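Speaker notes: What we saw at the Skerkar open day
Slot: 20 minutes plus questions. Slides numbered to match.

Slide 1. Title
Say who I am and which group I'm with. Skerkar opened its training hall to visitors in February, and two of us went for the day. I'm covering the morning tour and the afternoon demonstration. My colleague's notes on the arm hardware are in the handout, so I will skip the hardware unless asked.

Slide 2. What Skerkar does
They teach robots household and office chores from recordings of people doing the same chores. The project is called Lonora. It started with kitchen work and has moved on to desks, shelves and bathrooms. The recordings are first-person, so the learning system gets the job from the worker's side.
Pause here. Ask how many in the room have worked with first-person video.

Slide 3. The morning tour
We started in the hall at 9:30. There were 3 stations running: folding towels, loading a dish rack, and clearing a table. Visitors stood behind a rope. The towel station was the slowest and drew the most people.
The dish rack arm dropped a cup on its second run. The operator reset it and carried on. Mention this plainly, it's what a normal run looks like.

Slide 4. The numbers they gave us
Lonora had 1,053 recorded tasks at the time of the visit. Of these, 468 were cleaning tasks. The rest were mostly sorting, carrying and food preparation. They did not give a failure rate. I asked, and they said it depends on the task, so don't quote one if it comes up in questions.
Tasks run about 2 minutes each. Longer jobs are split up, and the pieces are labeled separately.

Slide 5. The afternoon demonstration
Moved to the Rivera room, which has a screen and seats. The host went through desk cleaning from start to finish: the human recording first, then the labels, then the robot's attempt.
The point to get across is how much one hand does to help the other. Most of us think of wiping as a one-hand job. Leave the picture up while I talk through it.
The left hand is flat on the keys and the right hand does the wiping with the cloth, out at the right end of the keyboard. A light keyboard on a glass top could slide if you only push on it with a cloth. A robot trained on the wiping hand alone has no reason to learn the holding.
Also point to the cables. There is a loose one lying on the glass between the cloth and the brush. The host said loose cables gave the arm more trouble than any other item on a desk. Glass was second, because depth sensors read through it to the floor.

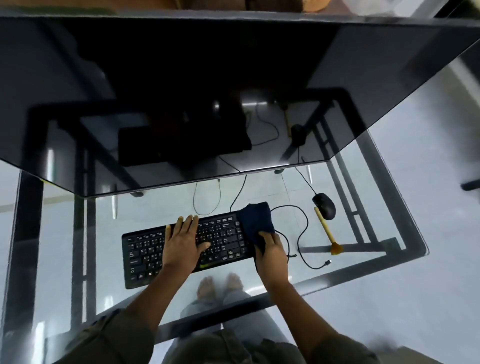
Slide 6. The robot's attempt
They ran it on a wooden desk with one keyboard and no mouse. The arm wiped the keys in short strokes, left to right, and lifted between strokes. It missed the top row. The second arm held the keyboard by its near edge, with more force than needed.
The host called this a fair result for the current version. I agree with that.

Slide 7. Gutness
Gutness is the software they use for labeling. Each clip is cut into steps such as reach, hold, wipe, release. We got to label one clip ourselves. The two of us disagreed on where "hold" began, and so did the next pair. They keep both answers and have a third person decide.

Slide 8. What we could use
We could try the two-hand labels on our own bench recordings. It needs no new equipment. I would start with wiping and jar opening.
Sensor problems with glass apply to us as well, given the display cases in our lab.

If asked about visiting: they take groups by email, small ones preferred. Allow a full day and bring lunch.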